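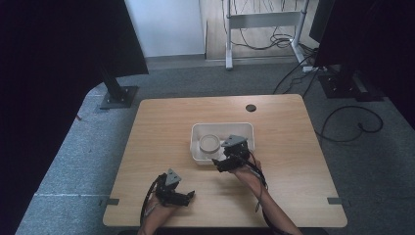
Notebook, ballot handling group. Entry for November, opened at 8:40 a.m.

The purpose of this entry is to record the results of the second count of the Omel township advisory ballot and to set out the procedure for the Banska count. The Omel return was 672 ballots, against 1,000 printed and delivered. The unused ballots have been reconciled with the delivery sheet and sealed separately. For Banska, ballots awaiting a ruling are to be kept in a shallow white tray of the rectangular plastic kind, set near the middle of the table, and nothing is to be placed in it except those ballots. The tray was adopted after the first Omel count, when two questioned ballots were returned to the wrong bundle and had to be found again by hand.

Results of the second count. The total matched the poll book. The first count had been short by 4. Three of these were ballots folded inside one another. The fourth had been set aside as blank and was found, on a second reading, to carry a faint pencil mark for the road levy. The group ruled the mark valid under the intent standard in the township rules. The ruling is entered in the log with the ballot number left off, as required.

Marks outside the oval continue to cause the most delay. Omel voters used check marks, crosses and, in one case, the word "yes" written beside the levy question. All were accepted. A ballot with both ovals filled and one crossed out was accepted for the remaining choice. Colleagues are reminded that a ruling must be spoken aloud and written down before the ballot is moved.

Turnout. The Omel figure should not be compared directly with the Cosgrove count from the spring. Cosgrove mailed a ballot to every household on its list, while Omel required voters to request one or to come in person. The draft report placed the two side by side in a single table. That table has been removed. A note on the two methods will go in its place, and the Cosgrove figures will be moved to the appendix.

Counting software. Omeck was used for the tally sheets only. It accepted the bundle totals without error, but the precinct label prints on the second page when the levy question runs longer than two lines. A shorter form of the question has been prepared for the printed sheet. The full wording stays on the ballot itself.

Procedure for Banska. Bundles will be made up in fifties, with the short bundle last. Each bundle is counted by one person and recounted by another, who does not see the first figure. There are 6 precincts, and each is to be closed and signed before the next is opened. Pens at the table are to be red. The poll books arrive at 2:00 p.m. and the doors open to observers at 3:00 p.m.

Outstanding: confirm with Banska whether late mail is held by postmark or by day of receipt. Their notice says one and their ordinance says the other.

Comments

precinct_clerk: Does the rule on folded ballots apply when the two are marked differently? Our handbook does not address it.

reader 2: Page 3 of the draft still cites the first Omel total. Please correct before it is sent.

tallysheet: The label problem also occurs in the older Omeck version. Reducing the margin worked for us.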